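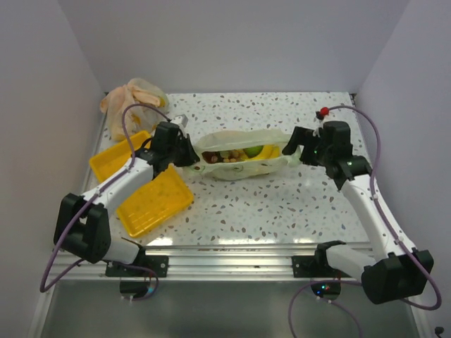

From: Huguette Besson
To: Program and Facilitation list
Date: January 2, 2023
Subject: Re: Small-group sessions at the Allton meeting - assignment of participants

Dear colleagues,

Thank you to everyone who commented on the draft program before the break. I am replying to Chibuzor's message on the list, which I quote in part below, so that the decisions reached on small-group sessions are recorded in one place and can be corrected if I have misunderstood anyone.

On [date omitted], Chibuzor Ekpo wrote:

> My main concern is the afternoon block. At Pornau we let
> participants choose their own tables, and by the second session
> people from the same office were sitting together. The table
> reports were correspondingly thin. I would like us to assign
> tables in advance this time, using the interests people give on
> the registration form.
>
> I would also ask that we look again at the length of the opening
> plenary. Four speakers in a row is a great deal to ask of an
> audience that has traveled that morning. Could two of them be
> moved to the second day, or be asked to host a table instead?
>
> Finally, who is responsible for the notes? Last time some tables
> had a note-taker and some did not, and we were still chasing
> reports weeks later.

I will take these points in order.

1. Assignment of tables

The program group agrees that tables should be assigned in advance for the first two afternoon sessions. The third session will remain open, so that participants who have found a common topic during the day may continue with it. Ladi Oyewole has offered to prepare the assignments from the registration data. There will be 11 tables in each session, and no participant should meet the same table group twice.

The registration form asks each person to name two subjects on which they would welcome a conversation and one on which they could offer help. Ladi has pointed out that a number of the forms received so far leave the last question blank. A reminder will go out from the registration desk, and I would ask those of you who lead a delegation to mention it to your own people as well. Forms completed after the reminder period will still be accepted, but those participants will be placed wherever a seat remains.

Two members asked whether seniority should be taken into account. We have decided against this for the first session. For the second, Adesuwa Adebisi has requested that each table include at least one person who has attended a previous meeting, and Ladi believes this can be done without difficulty.

2. Opening plenary

We accept the suggestion in part. The plenary will be reduced from four speakers to two, with a short break between them. Of the remaining two, one has kindly agreed to speak on the second morning. The other has been invited to host a table on regional partnerships, and we await a reply. Speakers have been asked to leave nine minutes for questions, and the chair will hold them to this.

I should add that the sponsor's welcome from Fludis is not counted as a plenary talk. It will be brief and will be given from the floor before the chair opens the session.

3. Notes and reports

Each table will have a named host and a named note-taker, and these will be different people. Oluwaseun Briggs is drawing up the list and will write to those concerned during January. Please reply to him directly and not to this list. The report form has been shortened to a single page with a limit of 1,000 words, and it must be handed in at the desk before the closing session. Reports sent later by email will be circulated but will not be included in the printed summary.

Several of you asked whether the tables could be recorded. The view of the program group is that people speak more freely when they are not - and the rooms in the Nnaji wing are in any case too close together for a usable recording. Plenary sessions will be recorded as usual.

4. Rooms

The main hall at Allton is confirmed for the plenaries. The afternoon sessions will be divided between the main hall and the Nnaji wing, with step-free access to both. Hosts who need a screen or a flip chart should say so when they accept, as the supply in the Nnaji wing is limited. Coffee will be served in the corridor between the two and not in the hall itself.

5. Matters still open

The evening reception has not been settled. Two proposals have been received, and Adesuwa will circulate both to this list with the costs for each. We also need one further facilitator for the second day, preferably someone who has worked with mixed-language groups. Nominations may be sent to me, and members are welcome to put their own names forward.

Corrections to any of the above should be posted to the list as replies to this message, keeping the subject line unchanged so that the archive remains in order.

With kind regards,

Huguette Besson
For the program group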